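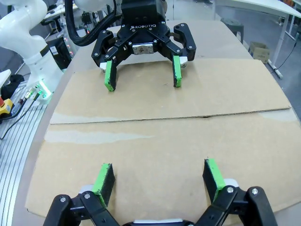 The Humble Sheet: Corrugated Cardboard on the Workbench

Corrugated cardboard has long been valued as packaging. At the Jurncombe workshops it has a second use, as a covering for tables on which small items are sorted, repaired and packed. The workshops keep 64 benches, and almost 600 sheets are laid on them in a year.

The practice is set out in guidance prepared by Costel Vlachou, who oversees materials on the site. Sheets are to be laid flat, with edges meeting as closely as the board allows. Where two are placed side by side, the join should run across the table – a raised edge may catch small parts as they are moved.

Moisture remains the chief concern. Water leaves a mark on brown board and can weaken the fluting beneath the surface. A stained sheet may stay in service if it is dry and firm to the touch, but a soft one must be replaced before work resumes.

Used sheets are stored upright at the Sustard depot for 3 weeks. Those in fair condition are cut down for use as box dividers, and the remainder is sent for pulping.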